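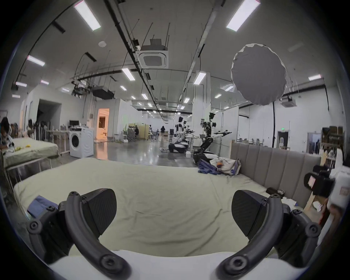
I've been folding laundry since my mom handed me my first pile in 1997, and I still can't walk past a heap without wanting to get into it! My trick is to start small and spread out. A bed is the best folding table going, and a little blue cloth folded up on a pale sheet, with the crumpled pile still waiting at the far end, is pretty much how all my evenings begin. Then come the bigger pieces (hold the corners, pull, breathe).
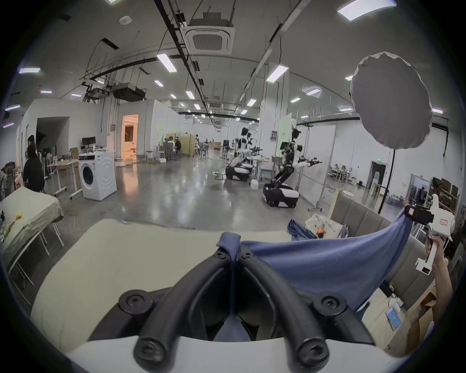
Blue cloth, pulled taut over the bed.

Got a folding habit of your own? Write to Cletus Mercado for the January issue.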